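暮らしの中の色彩 第6回 講義ノート
「白」はなぜこんなにややこしいのか

2024年1月14日(日)更新

先週はおつかれさまでした。小レポート、全部読みましたよ。今回は予告どおり「白」をやります。白なんて一回分も話すことあるの?と思った人、たぶん半分くらいいますよね。私も最初にこの講義を組んだときは30分で終わるつもりでした。ところが毎年時間が足りなくて、後半を早口でしゃべることになるんです。そこで今年はノートを先に出しておきます。

1. 白は色名としてはとても大ざっぱ

まず身近なところから。12月に引っ越しをしまして、壁を塗り直そうと塗料の見本帳を取り寄せたんです。Brataというメーカーの見本帳なんですが、白系だけで40色。乳白、生成り、象牙、灰白、青白……。並べてあると違いがわかるのに、一枚だけ抜いて見せられると、全部ただの「白」に見えるんですよ。これ、面白くないですか。

私たちの目は色の差には敏感なんですが、色を単独で覚えておくのは苦手です。見本帳の隣どうしなら見分けられる二枚も、片方を隣の部屋に置いてくると、もうどっちがどっちだか。お店で「うちの壁と同じ白をください」と言って失敗するのは、だいたいこれが理由です(私は二回やりました)。

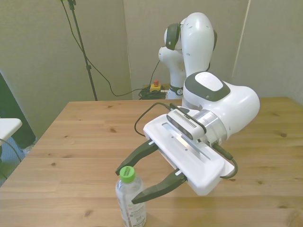 で、もうひとつやっかいなのが、まわりの色です。同じ白い紙でも、黒い台紙にのせるとぱっと明るく、淡い黄色の台紙にのせるとちょっと青っぽく見えます。これが第3回でやった「対比」ですね。覚えてますか。明るさの対比と色みの対比がいっぺんに起こるので、白の場合は特に効きます。わずかな色みのずれが目立ちやすいんです。赤い紙がほんの少し青に寄っても気づきにくいのに、白い紙がほんの少し青に寄ると「あれ、青白い」とすぐわかる。試しに手もとのノートとコピー用紙を重ねてみてください。けっこう違いますから。

2. 光が変わると白も変わる、でも変わらない

ここが今日のいちばん大事なところです。電球の下では、紙から目に届く光は物理的にはかなりオレンジ寄りです。曇りの日の窓ぎわなら、ぐっと青寄りになります。測ればはっきり差が出ます。それでも私たちは、どちらも「白い紙だな」と思って平気で読んでいますよね。これを色の恒常性といいます。照明の色を脳がある程度差し引いてくれている、と考えてください。

昔ゲストで来てくれた照明デザイナーのSaeed Golestaniさんが、講義室のカーテンを閉めて、同じ布を電球色と昼光色で順番に照らしてくれたことがあります。みんな最初は「変わりましたね」と言うのに、しばらくすると慣れてしまって、どちらも普通の白い布に見えてくる。ところが二つの光を左右に並べて同時に当てると、とたんに「黄色い!」「青い!」と大騒ぎです。慣れるというのは、目が一つの光に合わせて調整しているということなんですね。二種類の光が同時にあると、その調整がどっちつかずになるわけです。

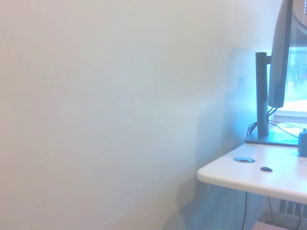
絵を描く人はこの「差し引き」をいったんやめる訓練をします。影を灰色と決めつけないで、ちゃんと見る。晴れた日の雪の影が青いのは、太陽の直射が届かず、空からの青い光が主に当たっているからです。印象派の画家たちが雪の影に青や紫を置いたときは、ずいぶん不思議がられたそうですが、よく見ればそういう色をしているんですよ。

コツをひとつ。厚紙に小さな穴をあけて、片目でそこからのぞいてみてください。まわりの情報が消えるので、影の色がびっくりするほど素直に見えてきます。私はこの穴あき厚紙をいつも筆箱に入れてます。

3. 言葉としての白

日本語の「白」は、明るい、はっきりしている、という感覚と結びついているといわれます。「しらむ」「明白」なんかを思い浮かべるとわかりやすいですね。空が白むといっても、空が真っ白になるわけじゃない。「白ワイン」も「白味噌」も、色としては黄色っぽいのに白と呼びます。相手側に赤があるから、こっちは白、という分け方です。つまり色名は、測った色の名前である前に、区別のための札なんですね。このあたりは第8回でもう少し詳しくやります。

課題

家か学校で「白いもの」をひとつ選んで、朝・昼・夜の三回、同じ場所で見て色を書きとめてきてください。「白」という言葉は使用禁止です! 「冷めた牛乳みたい」でも「古い文庫本の余白」でもかまいません。言葉に困ったら色鉛筆で塗ってもOK。写真を撮る人は、カメラのホワイトバランスを固定しておいてくださいね。自動のままだと、カメラが先に差し引いてしまいます。

教科書は281ページのコラムだけ読んできてください。そのあとの数式は今回は飛ばして大丈夫です。提出は次の講義の始めに、紙で集めます。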